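**Handheld gripper demos vs. teleop for kitchen tasks – what are you all doing?**

**ratchetpaws** wrote:

Okay, I've been at this for a few months now and I want to compare notes! My task is rice: open the cooker, pick up the spoon, scoop, dump it in a bowl, close the lid. I started out on teleop with a leader arm and got 2 usable hours out of a very long weekend. Then I switched to handheld grippers and it felt like somebody had taken oven mitts off me. I can do the whole task at close to the speed I'd do it with my own hands.

I'm at 1664 demos so far. The policy gets the lid nearly every time and scoops fine, then about-faces on the dump and hovers over the bowl like it forgot why it came. Anybody else seeing that?

**triantafyllou_bench** wrote:

Love this task. How are you splitting it up? If one demo is the whole thing from lid to lid, the dump is a tiny slice of each recording and the hover could just be you, pausing to aim. Go watch twenty of them at half speed and look at your own wrist.

**ratchetpaws** wrote:

Whole thing, lid to lid. And ugh, yes, I do pause. I line up the spoon, breathe, then tip. I never noticed until I read your post and went back to look.

**Ratunmont** wrote:

I'm going to be the teleop guy in this thread. Handheld is fast, sure, but your arm can go places the robot's can't. I collected a pile of handheld demos for a drawer task and a third of them had me reaching in with my elbow up over my head. Useless on the real arm. With teleop, if I could do it, the robot could do it, because the robot DID do it.

You also feel the lag and the limits while you're teaching, and you end up planning around them. Slower, but I throw away almost nothing.

**hatilberg** wrote:

Half agree. The reach problem is real, but you can filter for it afterward. I run every trajectory through the arm's kinematics overnight and toss whatever it can't follow. Out of 2397 recordings on my toast task I still had plenty left, and I'd never have sat through that many on teleop. My shoulders would have quit first.

For the lid, by the way, try hooking it with one finger instead of pinching. Pinching looked great in my demos and was awful on the robot.

Pulled up a view from the gripper so you can see the kind of layout I mean – lid standing straight up behind the pot, and you have to bring the fingers in from the front. 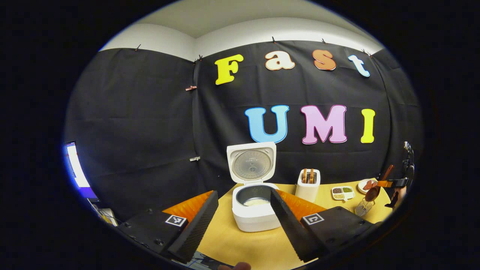

*rice cooker open, toast up, spoon over on the right*

Having the toaster right beside the cooker changes how you come in. When I practiced with just a cooker on a bare table I swung in from the right every single time, and then I added a toaster and clobbered it. So if you plan to run with clutter, teach with clutter!

**ratchetpaws** wrote:

Oh that's a great view, thank you. Those sawtooth fingers look grippy too. Mine are smooth and the spoon handle likes to roll when I pinch it. Do the ridges help with that?

**hatilberg** wrote:

On round handles, yes, a lot. On thin flat stuff I can't tell any difference. Try grabbing lower on the handle before you reprint anything.

**Ratunmont** wrote:

Nice setup, but look at how much is on that table. Strainer, divided tray, plate, toaster. I'd want a clean baseline with the cooker alone before adding any of it. If it fails with all that around, what did you learn?

**hatilberg** wrote:

That it fails with all that around :) which is where I want it to work. I did the clean table first once and had to collect nearly everything over again.

**Ratunmont** wrote:

We're going to have to disagree on that one. I still say start bare.

**usuga_a** wrote:

Arnulfo Usuga here, first post, longtime reader. I teach an evening class where people show an arm how to do simple chores, and we use both methods. Handheld for the big moves, then a short batch on teleop for the part where the robot keeps stumbling. For ratchetpaws that would be the dump and only the dump. Start each one with the spoon already loaded and over the bowl, and tip without stopping.

Also, mix up the bowl position. My students always put it back in the same spot without thinking.

**ratchetpaws** wrote:

Guilty on the bowl. It has a ring of dried starch marking its exact spot on my table.

**triantafyllou_bench** wrote:

Wash the table first, or the policy will learn the ring!

**ratchetpaws** wrote:

Table's clean, bowl's moving around, and I'm doing a batch of dump-only demos tonight. I want to be at 1800 total before I retrain. Will post the success rate either way.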